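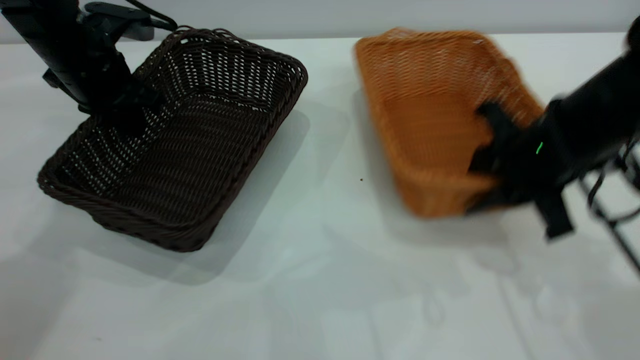 On the Keeping of Household Papers

Posted by Iman Benjelloun, Thursday, April 10, 2025

Readers of this site will recall that in September I undertook to set down the procedures by which the papers of this household are received, considered, filed and, in due course, destroyed. Several correspondents have asked when the account might appear. I apologise for the delay, part of which is explained by the matter of the water bill, dealt with below.

Scope

The arrangements apply to all paper entering the house through the letterbox, together with receipts, school notices, warranty cards and anything handed to a member of the household at a counter. Electronic correspondence is outside the scope of the present post. I have views on it, and they will be published separately.

Greeting cards are exempt. So are my husband's cricket scorebooks, over which I have no jurisdiction.

Receipt and sorting

Post is opened on the day it arrives, standing up, next to the recycling bin. Envelopes are discarded at once unless the postmark may be needed as evidence of the date of delivery. I have needed a postmark as evidence on one occasion in my adult life, and I was very pleased to have it.

Whatever survives is marked in pencil with the date of receipt. Ink was tried and abandoned after the year in which I stamped a birth certificate.

Papers then fall into two classes: those requiring action and those requiring only to be kept. A third class, "pending", was maintained for a period and has been abolished. It had come to hold nearly everything we owned, including a takeaway menu from a restaurant that is now a physiotherapy clinic. No paper should remain in the first class for longer than 14 days. A paper that has been there for that time without attention is to be raised at Sunday breakfast, where it may be resolved, reassigned or argued about.

For the two classes I recommend open containers in preference to drawers, trays with lids or anything described by its manufacturer as a system. A lid conceals the state of affairs. Differing colours are of assistance to those members of the household who do not read labels.

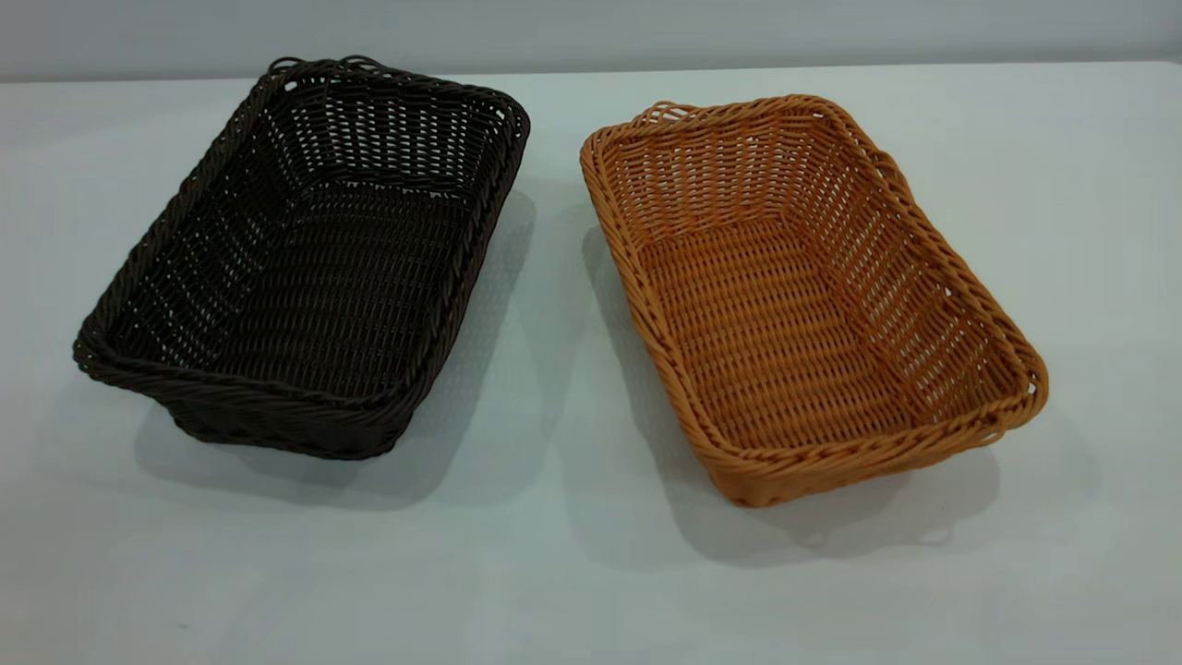
Two woven baskets, one dark brown and one tan.

The matter of the water bill

The value of these arrangements was tested over the summer. Our retailer, Wumetti, issued an account based on an estimated reading of 3,479 kilolitres. On receiving it I went out to the front garden, moved the agapanthus to one side and read the meter, which stood at 3,468. The estimate was therefore 11 kilolitres in advance of the facts.

I telephoned. The officer I spoke to was courteous and suggested that the meter might have been misread. I was able to supply the four preceding readings, each with its date, from a folder that took me less than a minute to find. I also had the invoice from Bensaid, the plumbers who replaced the isolating valve, on the back of which their apprentice had written the meter figure for reasons of his own. A corrected account followed. The sum involved was modest, and I have been asked at home to stop mentioning it at dinner.

Retention

The general period of retention in this household is seven years. It is a house rule, and readers should obtain proper advice on what the law requires of them, particularly if they run a business or are in dispute with anybody.

The following are kept indefinitely: certificates of birth, marriage and citizenship; documents of title; building approvals; records of immunisation; and the Ditari policy schedule for the house, with every endorsement attached. Appliance manuals are kept for the life of the appliance. The manual for the old dishwasher was found to have outlived it by a considerable margin and has been withdrawn.

A number of papers are also scanned, using a Tikon flatbed that my sister passed on to us when she moved interstate. It is slow, and it objects to staples. File names begin with the year, then the month, then the day, and I regret that I cannot be moved on this point.

Disposal

Papers past their period are reviewed once a year, on a wet weekend if one can be had. They are shredded if they bear an account number or a signature, and otherwise recycled. The shreddings go to the compost, apart from glossy paper and window envelopes.

Both adults must agree before anything is destroyed. Under this provision we still hold a parking permit for a street in Ballarat, the other party having declined to consent.

Correspondence on the above may be left in the comments. Questions concerning the filing of children's artwork will be held over, as the review of that policy is not complete.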